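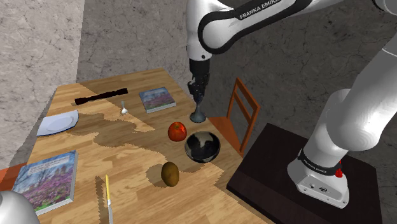

Ticket 593 - Thumbnails missing from shared folder after move to Rostar

Status: Resolved
Priority: Normal
Opened by: Neusa Caldeira
Assigned to: Aled Morris
Product: Plitach document server

Problem as reported

Since the shared folders were moved to the Rostar storage box, the web view shows a gray placeholder in place of the preview for many image files. Full-size files open normally. Downloading works. Reloading the page, clearing the browser cache and signing in from another account make no difference. The Cavalcanti folder is the worst affected.

Work log

Aled Morris, Sunday, 9:10
Confirmed in two browsers. The server log shows a line for each failed preview:

preview: worker exit, timeout after 3 s

The files themselves pass a checksum against the old storage. Nothing was damaged in the copy.

Aled Morris, 9:45
Checked the obvious items first.
- Disk space on the preview cache volume: fine.
- Owner and group on the cache directory: correct.
- Preview worker version: same as before the move.
- Name lookup for the storage box: correct from the server.

Restarted the preview service. A few thumbnails came back, then the same errors.

Neusa Caldeira, 10:20
Small files seem to be all right. The ones that fail for me are mostly large PNG exports. I can list them if needed.

Aled Morris, 10:35
No list needed, the log has the paths. It matches what you see. The worker reads the whole source file over the network mount before it scales it, and the read is slow enough to hit the limit. Copied one of the failing files to local disk and ran the worker by hand. Preview created without error.

Tarcísio Figueiredo, 11:15
Storage side: the share was mounted with the sync option left over from the migration, and the read-ahead value was set to the minimum. Both were meant to be changed back after the copy. I have corrected the mount entry. You will need to stop the preview service before remounting, or the old handles stay open.

Aled Morris, 11:50
Stopped the service, remounted, started the service. Large files now get previews on first open. Files that failed earlier still show the placeholder. The server stores a failed result and does not try again until the entry expires.

Raised the worker timeout from 3 to 23 seconds as a margin, then cleared the failed entries only:

plitach-preview purge --failed
plitach-preview rebuild --path /shared --batch 600

Do not run purge without the --failed flag. It drops the entire cache, and a full rebuild takes most of a night.

Aled Morris, 14:05
Rebuild finished. No timeouts in the log.

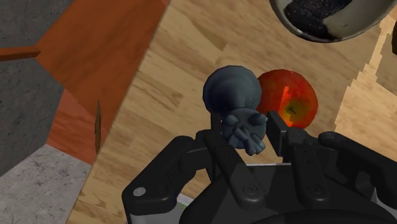
Black gripper holding a small dark slate-blue object over a light wooden tabletop.

Neusa Caldeira, 14:30
Cavalcanti folder is complete on my side. Two files in Lalov still show gray.

Aled Morris, 14:50
Those two have a .png extension but are TIFF inside, so the worker rejects them. Separate cause. Renamed both and the previews were created.

Resolution

Mount options corrected, timeout raised, failed cache entries purged and rebuilt. Mount check added to the migration steps - Tarcísio to keep that page current.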